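Two-arm packing cell: faults and safety, frequently asked questions
Last updated Jan 2, 2025

What went wrong with the zip task?
The right gripper kept closing after it already had hold of the cloth. The arms pulled against each other and the left one stopped on a torque fault. It happened twice in one session, and both stops were logged as code 87.

Why didn't the force limit catch it?
The limit only looks at one arm at a time. Neither arm went over its own figure. Padded fabric also gives a little before it pulls tight, so the readings rise late.
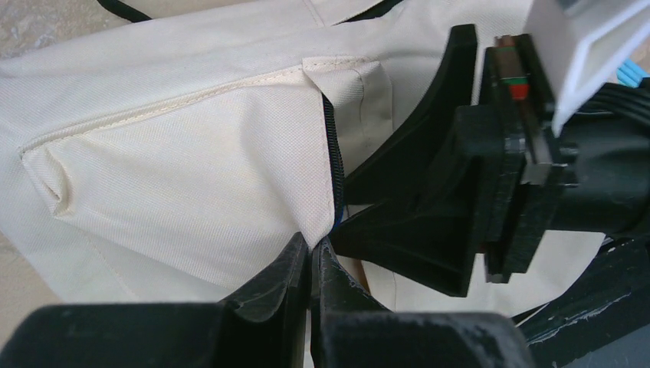 Prudum, our control software, now compares the two wrists and opens the right gripper first if they disagree for more than 6 cycles.

Are other tasks affected?
Packing is less of a worry. Only one arm should be holding an item, but shiny wrapping can upset the depth reading and the fingers may close early.

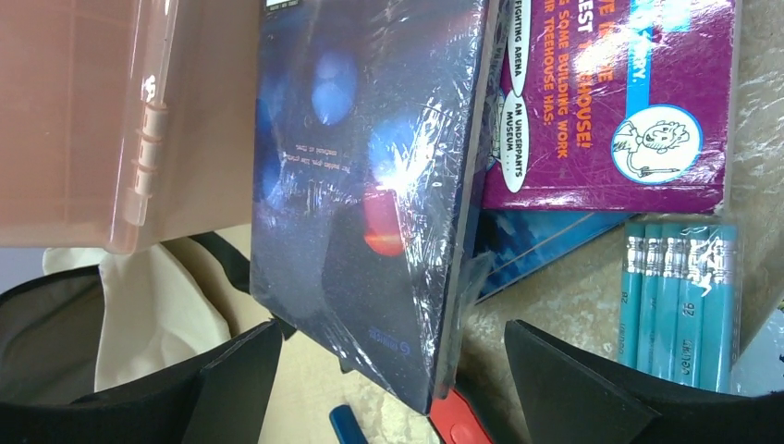
Books, pencils and a pink plastic item at the bag, seen between the fingers.

If an item slips, press pause and leave it where it is. Don't reach in while the motors are live.

Can I clear a fault myself?
Yes, if you have done the Pondeck induction. Press the stop, wait for both arms to settle, then move hand tools out of reach of the grippers before you restart.
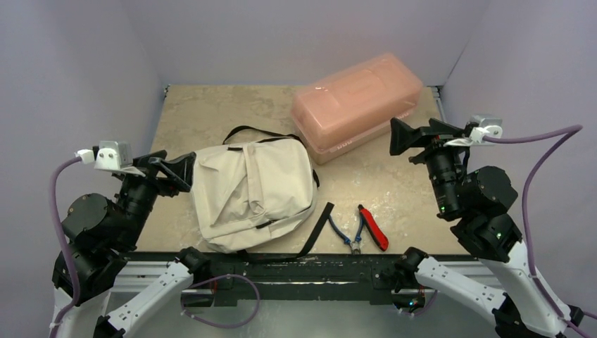 Restart the left arm first. If code 87 comes back, leave the cell stopped and tell Anežka Trnka.

Was anyone hurt?
No. Vendula Štefanec was at the stop button both times – the arms had halted before she pressed it.

When will the zip task be back to full speed?
March, if the Diltura wrist sensors pass their checks. Until then it runs at half speed with someone at the stop.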